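货架上的圆家伙：零食筒和饮料罐是怎么站好队的

你有没有在超市里停下来过，就站在零食那一排，什么也不拿，只是看？大人大概会催你快走，不过我小时候很爱这么干。一排一排的筒和罐子，红的、紫的、橙的，亮晶晶地挤在一起，灯光一照，每一个肚皮上都有一小块白白的光斑。今天我们就来慢慢聊聊这些圆家伙，聊聊它们为什么是圆的，里面藏着什么，还有它们在架子上是怎么被安排的。文章有一点长，你可以分两次读，也可以一边吃点心一边读（记得洗手）。

为什么薯片要住在筒里

薯片大致有两种住法，一种住袋子，一种住筒。

住袋子的薯片，多半是把真正的土豆切成薄片，再炸出来的。土豆有大有小，切出来的片也有大有小，下锅以后各弯各的，有的卷成一个小喇叭，有的鼓出一个泡。这样的薯片谁和谁都不一样，想把它们整整齐齐摞起来可太难了，所以干脆一起倒进袋子里，让它们随便躺。

住筒的薯片常常是另外一种做法。先把土豆磨成粉，或者做成细细的碎片，加上水和别的粉，和成一个面团，跟家里包饺子和面有点像。然后把面团压得薄薄的，用模子切成一样大的椭圆片，再放在弯弯的架子上炸，这样出来的每一片都弯成同一个样子。要是你拿一片放在手心里看，会发现它朝一个方向往上翘，朝另一个方向又往下弯，像一个小小的马鞍。数学里给这种形状起了一个很长的名字，叫双曲抛物面，你现在不用背下来，等你上了高中或者大学再碰到它，可以跟它打个招呼，说一声我吃过你。

弯成一样的形状，就可以一片贴着一片摞起来，摞成高高的一叠。一叠椭圆的东西，住进圆圆的筒里刚刚好。筒壁比较硬，书包里的课本压过来，它也能替薯片挡一挡。你可以拿几张纸做个试验：把一张纸平放在两本书中间当桥，放一块橡皮上去，纸多半会塌下去；再把同样的一张纸卷成筒，用胶带粘好，立在桌上，橡皮放在筒口上，它就撑住了。要是卷得仔细，连一本薄薄的书也能顶起来。纸还是那张纸，换了一个形状，力气就大了许多。

筒的身体里有几层

很多薯片筒摸上去像硬纸，里面却亮闪闪的。那是一层很薄的金属膜，贴在纸的内侧，它的工作是不让外面的潮气钻进来，也不让光照进来。薯片最怕的就是潮气，一受潮就软了，咬下去没有声音，那可真扫兴。光和空气也不太好，它们会让薯片里的油慢慢变味，放得太久就有一股旧旧的油味。

新买来的筒，打开塑料盖以后，常常还有一层封口膜，上面留着一个小舌头，捏住它往上一拉，嘶的一声就开了。这层膜才是真正负责密封的。外面那个塑料盖是给你开封以后用的，吃剩下的可以盖回去，明天接着吃，虽然我认识的小朋友里能留到明天的不太多。

也有的筒整个都是塑料做的，透明的或者有颜色的，各家有各家的办法。你下次可以用指甲轻轻敲一敲，听听声音，纸的声音闷一点，塑料的声音脆一点。敲之前最好先问问大人，敲完了也请放回原来的地方。

饮料罐又是怎么回事

饮料罐跟薯片筒是好邻居，也是圆的，可是理由不完全一样。

汽水里面住着很多二氧化碳，它们总想往外跑，挤着罐子的每一面墙。要是罐子做成方方的，平平的那几面就会被挤得鼓出来，时间久了样子怪怪的。圆的墙就好多了，气往外推的力气分得很匀，没有哪一处特别吃亏。所以薄薄的一层铝，也能把一肚子气泡稳稳地抱住。

你再翻过来看看罐底（空罐子哦，满的可别倒过来玩），它是往里凹进去的，像一个小碗扣在那里。这个凹进去的弧跟拱桥是一个道理，能顶住里面的压力，还在外圈留下一道窄窄的边，让罐子稳稳地站着。罐口呢，又比身体细一点，上面一只罐子的底，正好可以坐在下面一只罐子的口上，摞起来不容易滑。

罐子上都会印着里面有多少。有的印着500毫升，那是比较大的一种，小朋友一个人喝就太多了。也有瘦瘦小小的，装得少一些。下次你可以找一找那个写着“净含量”的地方，薯片筒上也有，不过薯片用的是克，饮料用的是毫升。一个是称出来的重量，一个是量出来的体积，单位不一样，可不能直接拿来比大小。

圆东西和方架子

说到这里，细心的小朋友要问了：圆的东西放在方方的架子上，不是会留下很多空空的角落吗？

会的呀！你拿几个瓶盖放进一个方盒子，不管怎么挪，瓶盖和瓶盖之间总有一些像小星星一样的缝。方盒子装方积木就没有这个烦恼。商店里的人早就知道了，他们有一个办法，就是让圆家伙错开站，前一排站好，后一排的每一个都站在前一排两个中间的凹处，像电影院里错开的座位。这样挤得更紧，缝也更小。不过货架上不常这么排，大家还是喜欢一列一列直直地往里排，拿走前面一个，后面那个的位置也清清楚楚。

圆家伙还有一个脾气，就是爱滚。站着的时候乖乖的，一躺下来，只要架子稍微有一点斜，它就慢吞吞地溜走了。所以架子上常常有隔板，把这一家和那一家分开，前面有时还有一道矮矮的边。有些架子干脆就做成斜的，让罐子顺着坡自己往前走，拿走第一个，第二个就滚过来排在最前面。你在家里也可以做一个，找一个鞋盒盖，一头垫两本书，把几节用完的圆胶带卷从高处放下去，看看它们怎么排队。

架子的板也有讲究。有的板是平平的一整块，有的上面有一条一条的缝。有缝的板轻一些，灰尘和小碎屑也不会全攒在面上，擦的时候连下面一层也要一起擦，不然就落到楼下邻居头上去了。

谁住高层，谁住低层

我有一位朋友叫 Bok-nam Kwak，她管着一家叫 Pesent 的小店，店里的货牌有266张，都是她自己写的。我去找她的时候是七月，下午4点，外面热得知了都不想叫。她一边往架子上补货，一边跟我讲，哪样东西住在哪一层，是要想一想的。

重的东西住下面。大瓶的水、大罐的油，都住在最低的一层，这样架子不容易头重脚轻，搬的人也省力气，万一掉下来，也不会从很高的地方砸到谁的脚。轻的东西可以住高一点，比如一筒薯片，大人一伸手就能够到。最抢眼的位置，是跟大人眼睛差不多高的那一层，走过去第一眼就看见。小朋友的眼睛比较低，所以你看见的“第一眼”，跟爸爸妈妈看见的常常是不一样的东西。你蹲下来看看，再请大人把你抱高一点看看，同一个架子好像换了一张脸。

还有一条规矩，叫先来的先走。新到的货放在后面，早到的货往前挪，这样早到的就会先被人买走，不会一直缩在角落里等到过期。牛奶、面包是这样，薯片和汽水也是这样。你家的厨房柜子也可以试试：新买的面条放里面，旧的那包放外面。Kwak 阿姨说她家连铅笔都这么放，我觉得这就有点太认真了，不过也挺好。

标签要朝外

补货的时候还有一件小事，做起来特别舒服，就是把每一个筒、每一个罐子转一转，让印着名字的那一面朝外。圆的东西没有正面和背面，全靠身上的图案来认。要是转歪了，你可能只看见一小段字，或者一大片配料表，密密麻麻的，不知道它到底是什么味道。

颜色在这里可以帮上忙。同一个牌子的薯片，常常用不同的颜色表示不同的口味，有的用红色，有的用绿色，有的用紫色。可是各家的颜色规矩不一样，这一家的绿色也许是黄瓜味，那一家的绿色也许是洋葱味，所以光看颜色会猜错的。我就猜错过一回，兴冲冲地买回家，一打开是辣的，辣得我喝了一大杯水。从那以后我老老实实先看字，再看图，最后才看颜色。

亮晶晶的外皮有时候也会捣乱。灯光照在圆圆的弧面上，会挤成一条或者一块很亮的白光，字要是正好在那里，就被盖住了。你只要把头往旁边歪一歪，或者把罐子转一点点，白光就挪到别处去了，字又出来啦。为什么会挪呢？光打在滑溜溜的表面上会弹开，弹到你眼睛里的那一束最亮。你一动，弹进眼睛的就换成另外一束了。勺子的背面也会这样，吃饭的时候可以悄悄试一试。

来玩一个整理架子的游戏

在家里也能开一家小小的店。找一层空书架，或者两把椅子中间搭一块板，给你的店起个名字，我小侄女给她的店起名叫 Bovska，问她什么意思，她说没有意思，好听就行。

然后把家里洗干净的空筒、空罐子找出来，罐口有拉环的要请大人先检查，铝片的边很锋利，会割手。没有那么多空罐子也不要紧，卷几个纸筒，涂上颜色，写上名字，就是商品了。

先按种类分，吃的归吃的，喝的归喝的。再按高矮排，高的靠里，矮的靠外，这样后面的也能露出脸来。排好以后，把标签都转到外面，退后两步看一看，有没有哪个歪着，有没有哪个躲在别人身后。躺着的也要看好，在它旁边放一块积木挡住，免得它半夜滚下来，把全家都吓一跳。

最后请一位家里人来当顾客。顾客拿走一样，你就把后面的往前挪一挪，再把空出来的地方补上。挪来挪去，你会发现架子乱得比你想的快得多，难怪 Kwak 阿姨总在店里走来走去，一会儿转一转这个，一会儿扶一扶那个。

薯片筒、饮料罐，还有它们住的架子，凑近了看，跟远远走过时看到的很不一样。红的筒上有 Lay's 的名字，你找得到吗？
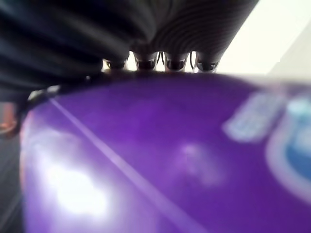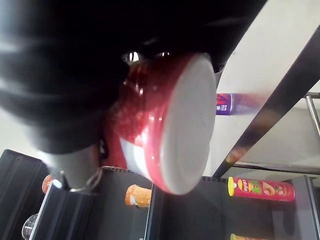

薯片筒打开以后没吃完，应该怎么放才不容易变软？

先把塑料盖盖紧，盖的时候用手指沿着边按一圈，听不到缝隙里漏气的声音才算好。然后放在干燥、阴凉的柜子里，离水池和冒热气的锅远一点，太阳晒得到的窗台也不合适。要是天气特别潮，可以请大人把筒再套进一个能封口的袋子里，两层一起挡住潮气。另外，拿薯片的时候手要擦干，湿手伸进去会把水带给下面的薯片。就算这样都做到了，开过的薯片还是会一天比一天软，早一点和家里人分着吃完最好。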